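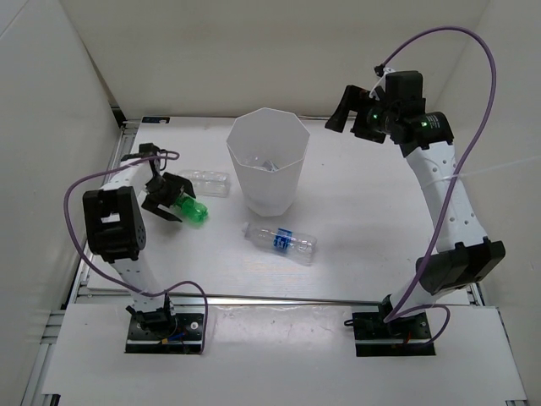
*By the Nikum automation desk | May | 2 min read*

## Bottle sorting still slow work for two-armed machines

Clearing empty drinks bottles off a table and into a bin remains a hard job for general-purpose robot arms, according to bench results released by Zutard in May. The firm ran 257 attempts at the task on a two-armed station and logged 52 as failures, most of them at the moment of grasp.

Each station has a pair of fixed arms with two-fingered grippers, a white tabletop and an open-topped bin. Bottles are laid on their sides at random angles, coloured and clear together, some labelled and some bare. A run ends when the table is clear or when the time limit is reached.

Clear plastic accounted for the larger share of the failures. An unlabelled bottle gives a camera little to work with beyond its ridges and reflections, and the software often placed the grasp point too high or too far along the body. A paper or film label around the middle improved matters. Green bottles gave the least trouble.

Shape was the second problem. A round bottle on a smooth surface rolls if one finger touches before the other, and the arm must then find it again. Bottles lying close to the bin were slower to collect, as the gripper had to come in from one side to avoid striking the rim.

Median time per bottle was 21 seconds. Zutard did not publish a figure for people doing the same work, but a shop worker on a returns counter would expect to handle several in that time. Both arms were available throughout, though the control software seldom used them together.

Prurer, which supplies deposit-return counters to small shops, said it would not consider arms of this type for front-of-shop use at the present speed. It is looking at back-room sorting outside opening hours, where a slow machine is less of a drawback – provided it can be left alone. At the current failure rate it cannot.

A second round of tests is planned at Sakamoto, using crushed bottles and bottles with liquid left in them. Neither was included in the published results.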